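Tool rolls find their way home at Nurthorpe repair morning

The repair shed at Nurthorpe opened its doors again on Friday for the first of its spring tidying mornings, and a very cheerful, rather crowded affair it was too. The idea is a simple one: bring along whatever tools have been rattling about in the bottom of a drawer or the boot of the car, tip them out on a bench, and go home with everything sorted and in its proper place.

Doors opened at nine, and by the time the second kettle had boiled all 6 benches were taken (the one by the radiator went first, as it always does). Sockets, spanners, drill bits and a really astonishing quantity of hex keys were matched up and wiped down, and the shed's tally sheet finished the morning at 1088 pieces put away, which beats the 1075 managed in the autumn and caused a small cheer.

Most of the talk this time was of tool rolls, the fabric sort with elastic loops that hold small bits in a row. People who had sworn by tins and jam jars for years were seen turning them over with great interest, and there was a friendly argument over whether bits ought to go in by size or by how often they get used. The spare rolls on the swap table had all found new homes well before lunch, and a list has been started for anyone who missed out.

Bondik, the hardware shop on the corner, kindly lent a box of labels and spare elastic, and there was soup and a good deal of cake for anybody who stayed on to sweep up. Another three mornings are planned before the summer, the next of them in May, and newcomers are very welcome whether they own a whole workshop or a single screwdriver.

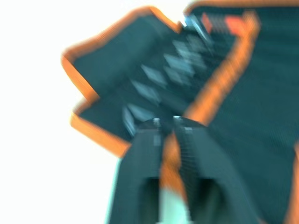
Mao writes: I sorted mine by size and lasted two days before the one I use most had crept back to the end loop. Will there be any spare elastic left in May? Two of my loops have gone slack and the little bits slide straight out when I pick the roll up.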